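Search this site Search

Petach Police Department
News Release
Oct 29, 2024

ARREST MADE IN STRING OF LAUNDROMAT BURGLARIES

PETACH — Officers arrested a 20-year-old man early this morning in connection with a series of break-ins at coin laundries along Stisska Avenue, the department announced. The man was taken into custody without injury after an alarm call at Taketti Wash & Dry.

Investigators believe the same person forced his way into several laundries between July and this month. In each case the rear door was pried open and the change machine was emptied. The total loss in cash is $1,210, not counting damage to doors and locks. Customers' clothing was also taken from two of the businesses.
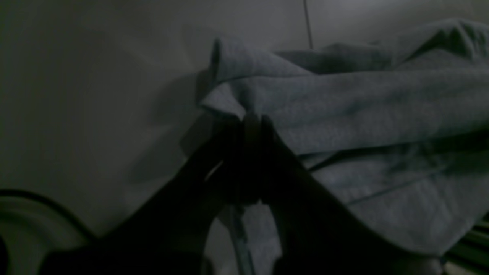 Gray-blue cloth held in a gripper.

The alarm company called dispatch at 3:19 a.m. Two patrol units were already in the neighborhood and reached the building within minutes. Officers found the rear door open and saw a man leaving through the alley with a canvas bag. He ran one block north and was stopped behind Kioko Hardware. Officers recovered a pry bar, a flashlight and $224 in quarters.

The man was booked into the county jail on suspicion of burglary, possession of burglary tools and criminal damage. His name will be released once charges are filed. The case remains open, and detectives are reviewing earlier reports from the same area.

Sgt. Jagadeesh Gounder of the Property Crimes Unit said the owners helped the case by reporting each break-in right away and leaving the doors untouched until officers arrived. He asked other businesses on the avenue to check their rear locks and to empty change machines at closing. 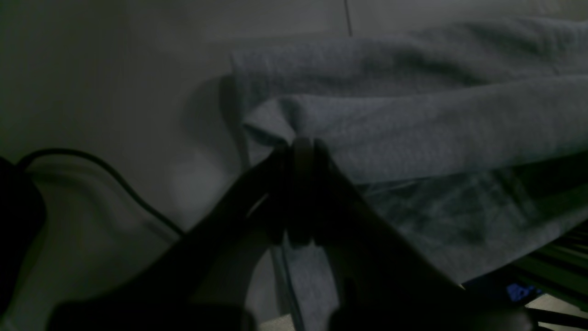 Zdzisław Zieliński told the department that his customers had stopped coming in after dark and that he had been closing two hours early since the second break-in. He plans to go back to regular hours next week.

Anyone who had clothing taken from a laundry on Stisska Avenue may claim recovered items at the front desk of the Petach station. Bring photo ID and be ready to describe the items. Anyone with information about the burglaries is asked to call the Property Crimes Unit and mention case number 19-B. Callers do not have to give their names.

19 shares 0 comments

Get news releases by email. Enter your address Sign up

This site uses cookies. Accept Decline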